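감귤류 수확 후 관리: 꼭지 절단부와 저장 온도

이번 호 재배기술 항목에서는 만감류와 오렌지의 수확 직후 처리를 다룬다. 지난 호에 실린 시비 일정과는 별개의 내용이며, 노지와 시설 재배에 모두 적용할 수 있다. 다만 품종별 적산온도 차이는 고려하지 않았으므로 각 농가의 기록과 대조하여 조정할 필요가 있다.

수확 시 꼭지는 두 번에 나누어 자른다. 첫 절단은 가지에서 여유를 두고 하고, 두 번째 절단에서 과실 어깨 높이에 맞춘다. 꼭지가 튀어나온 채로 상자에 담으면 인접 과실의 껍질에 찔린 상처가 생기고, 이 상처가 녹색곰팡이병과 푸른곰팡이병의 주된 침입 경로가 된다. 반대로 너무 깊이 자르면 꼭지 받침이 떨어져 나가 저장 중 꼭지썩음이 늘어난다. 손으로 비틀어 따는 방식은 가공용 물량에 한해 허용한다. 이슬이 남아 있는 오전 9시 이전에는 수확을 시작하지 않는다. 젖은 과피는 팽압이 높아 작은 압력에도 유포가 터지며, 터진 자리는 며칠 뒤 갈색 반점으로 나타난다.

예조는 과피의 수분을 일부 날려 저장성을 높이는 공정이다. 통풍이 되는 그늘에서 상자를 엇갈려 쌓고, 과중 감소율이 목표치에 도달하면 저장고로 옮긴다. 표본 상자를 정해 매일 같은 시각에 무게를 재는 방법이 가장 간단하다. 예조가 지나치면 과피가 위축되고 꼭지가 일찍 마른다. 예조가 부족하면 저장고 안에서 결로가 생기고 부패과 비율이 올라간다.

Usutora 공동선과장에서는 12월 입고분 1,361상자를 대상으로 예조 구역과 즉시 입고 구역을 나누어 관리하였다. 두 구역의 저장 조건은 동일하게 두었다. 부패과는 즉시 입고 구역에서 먼저 확인되었고, 대부분 상자 바닥 쪽 과실이었다. 예조 구역에서는 부패가 늦게 나타난 대신 소과에서 과피 위축이 관찰되었다. 소과는 표면적 비율이 크므로 예조 기간을 따로 짧게 잡는 편이 적절하다. Jasberg 농장의 시설 재배분도 같은 방식으로 기록 중이며, 결과는 출고가 끝난 뒤 정리한다.

저장고 온도는 설정값보다 편차가 문제가 된다. 냉기 토출구 앞과 출입문 쪽의 온도 차가 크면 같은 날 입고한 과실이라도 품질이 갈린다. 온도계는 최소한 토출구, 중앙, 출입문 쪽에 각각 설치하고 과실 높이에서 측정한다. 벽면에 붙인 온도계의 수치는 참고용으로만 쓴다. 오렌지는 저온에 오래 두면 과피에 움푹한 반점이 생기는 저온장해가 발생할 수 있다. 환기는 외기 온도가 저장고 온도와 가까운 시간대에 실시한다.

선별 시 꼭지 부위의 색과 건조 정도는 저장 기간을 가늠하는 보조 지표로 쓸 수 있으나, 단독으로 판정 기준을 삼기는 어렵다. 품종과 절단 상태에 따라 같은 기간에도 차이가 크다.

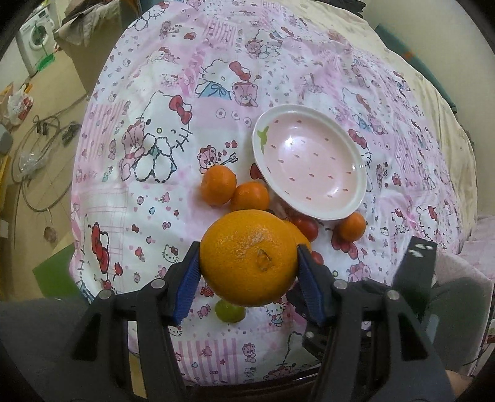 문: 저장 중 상자를 뒤집어 점검하는 작업은 얼마나 자주 해야 합니까?
답: 전량 점검은 권하지 않습니다. 과실을 옮길 때마다 과피에 미세한 상처가 생기므로, 위치별로 표본 상자를 지정하여 그 상자만 주기적으로 확인하고, 표본에서 부패과가 나온 열에 한해 전체를 점검합니다.

부패과를 꺼낼 때는 장갑을 갈아 끼우고, 포자가 날리지 않도록 봉투에 바로 넣어 저장고 밖에서 처리한다. 부패과와 맞닿았던 과실은 따로 모아 먼저 출하하거나 가공용으로 돌린다. 빈 상자는 세척 후 완전히 말려 재사용한다.

표본 상자용 기록지는 Claltero 자료실에서 배포한다. 인쇄본은 2,000부이며 소진되면 추가 인쇄 없이 파일로만 제공한다. 기록지의 중량 칸은 킬로그램 단위로 소수 둘째 자리까지 적는다.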